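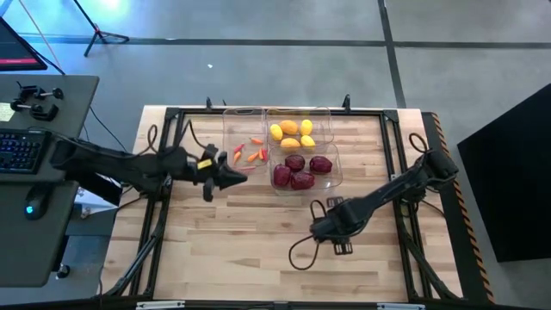 Cremilda asked me at the bench if we should still wash the beets, now that they are going into a clear container anyway. I said yes, with cold water and no brush, and I write it down so we do the same every time. A brush opens the skin and then the juice goes on everything.

2025-12-15, sorting bench, root vegetables and yellow fruit

Purpose of the entry: to settle which container goes with which produce, before we order more from Mogensen. Until now each of us has chosen by habit, and the shelf in the cold room shows it.

**Set out on the wood table**

- carrot pieces, orange and red, in the tall narrow container
- yellow fruit, in two loose rows
- beets, dark red, in the container just below the fruit

All three containers are clear and stand with the rims touching. I like this arrangement. One can see the contents without lifting anything, and the fruit next to the beets makes a strong difference in colour, also for tired eyes in the afternoon.

**Remarks**

The tall container is too large for small carrot pieces. They lie scattered on the bottom and most of the volume is air. For whole carrots it would be correct. Sherif prefers to keep it, as he can pour from the narrow side, and I agree that pouring is easier. We did not reach a decision.

The fruit is not all the same yellow. Two of them go more to orange. In the March entry I wrote that we sort by kind and not by shade, so they stay together, but the person who fills the label must not write "light" or "dark" in the colour field. Just "yellow" is enough.

Beets: not in layers, please. In one layer there is space to turn each one and look at the underside, where the soft places usually begin.

**Weights**

Beets with container 828 g, empty container 44 g. The scale was set to zero before both readings. I did not weigh the carrots — the Plusholm scale jumps by 2 g under 100 g and I do not trust it for small pieces.

**To do**

- ask Brollar if they have the same clear container in a lower height
- new labels, the Sotley ones leave glue on the wall of the container
- repeat the carrots with whole ones, same table, same order
- Sherif Ait Brahim to check the scale with the reference weight and write the result under this entry

Cremilda Brito has read the above and wants to add that the beet leaves should be cut two fingers above the root. I have no objection.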